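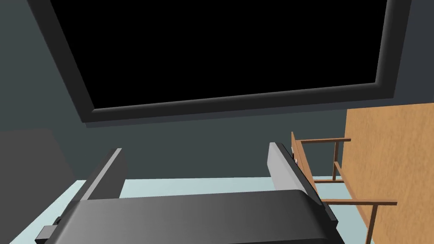 01/04/2020
Reading time: 4 min

Living room scene again, all morning. I reset the arm to its start pose and ran the chair task in simulation with the new grasp planner. The task is simple to state: take hold of a chair by its back, pull it clear, put it down at the table. A child of four does it badly and a child of eight does it well. The planner is somewhere below the first of these.

36 trials, same room, chair turned by a small random angle each time. In 8 of them the chair ended up inside the target area and upright. Most of the rest failed before contact. The planner picks a rung, sets up an approach, and then finds that the elbow would have to pass through the seat. It backs off, picks another rung, and finds the same thing. After 30 seconds the trial is stopped by the clock.

The contact failures are more useful. Slats are thin and the fingers are flat, so on paper the grip is easy. In practice the pull is off centre and the chair turns about whichever leg has the most load on it. The wrist then sees a torque that the planner did not expect and the controller lets go. I raised the torque limit before lunch. It held on longer and tipped the chair over, so I put the limit back.

Floor friction is a guess. I have one value for the whole floor, taken from the Homorico settings file, and no note of what floor it was meant to stand for. Halving it helps the success rate, which proves only that chairs slide well on ice. I left it as it was and wrote the number at the top of the log this time.

Afternoon: read the Vuvance brochure that has been on my desk since August. It promises a home unit that will tidy, load and fold. There is a table of tasks with ticks beside them and no column for how often, or how long. Folding has a tick. I would like to know how many towels, from what starting heap, and who laid them flat first.

Went down to the Midinetti workshop after that to return their torque wrench. They have had an arm on the packing line for two years and are content with it. It lifts one shape of carton from one place and sets it in another. Everything near it has been squared up to suit: stops on the belt, marks on the floor, a fence. When a carton arrives crushed the line halts and a person sorts it out. I asked if they would let it sweep up. They said the offcuts are never in the same place, and went back to work.

My own view tonight, so that I can check it later. Fixed shop-floor jobs with one part and one pose: yes, already. Mixed bins: in part, with someone standing by. Household chores: single steps, under supervision, slowly. Moving a chair counts as a single step and I cannot do it one time in four. Clearing a room is a long string of such steps, and the errors multiply.

Asfaw build finished compiling at six. The collision check is faster, so the planner should get through more rungs before the clock stops it. It does nothing for the pull. For that I want a grip on the side rail, low down, closer to the height where the legs drag, and a short test tug before the full one. If the wrist torque is over the limit on the tug, release and move across.

To do:
- log wrist torque at full rate, all trials
- side rail grasps only, same 36 starting angles
- find out where the friction value came from
- try the chair with the seat loaded

Moved the kitchen chairs myself after supper to mop the floor. Took under a minute and I held the mop in the other hand. One of them caught on the edge of the mat and I lifted it over without thinking, and there is no lift in the planner at all. Added to the list.

2 comments
5 shares

Recent entries
Drawer handles, second attempt
Why the cup slips at the rim
Notes on the Homorico settings file
Gripper pads: rubber or bare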